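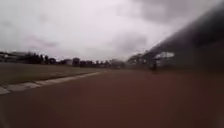
Figure 4. Paved straight at the Lunness site, with the kerb and grass strip on the left.

Search this journal Search Advanced search

4.2 Changes to the daily round

Before the sweeper and the mower were brought in, the day at Lunness began with a walk. One member of the grounds crew went along the paved surface and back by the kerb, picked up litter and wrote down anything that needed work. The walk took nearly 40 minutes. Sweeping followed, by hand near the buildings and with a ride-on machine elsewhere. Mowing was done in the afternoon if the grass was dry enough.

Both machines, supplied by Rusitel and run under a contract held by Strömberg, now start before the crew arrives. The sweeper follows a stored route and keeps a set distance from the kerb. Where the brown paving meets the pale slabs (Figure 4), the edge is easy to follow on a long straight, and the crew reported few stops there. Most stops were logged at the gates and beside the store, where leaves collect and delivery vans park on the route. Each stop sends a message to a shared phone, and someone has to go out and clear it.

The six people we interviewed did not agree on whether this had made the work lighter. They all said they spent less time on the ride-on machine, and two said their backs were better for it. The time saved, however, came in short pieces. A worker repairing a fence might be called away, walk to the sweeper, move a branch and walk back. One described the job as "being on call for a broom". The older members of the crew minded this more than the newer ones, who had not known the previous rota.

The morning walk was dropped from the rota in the first month and put back in August. Faults in the joints between the kerb slabs had gone unrecorded, as the sweeper only reports what stops it. The walk is now done twice a week and is allowed 30 minutes. Jonatan Lunde, the site supervisor, told us he would have kept it from the start had he been asked before the contract was signed.

Pay grades did not change during the study. Duties did. Four of the crew were trained to restart the machines and change brushes, and those four took nearly all the calls, including on days when they were meant to be on other tasks. Valentina Zúñiga, who draws up the rota, began marking one person per shift as the contact for the machines. Calls were shared more evenly after that, although the untrained workers were still left out of it and some of them said so.

We return to training in Section 5. The Fludik site, where the crew chose the routes themselves, is described next.

Contact the editorial office | Copyright 2024 The authors | Back to top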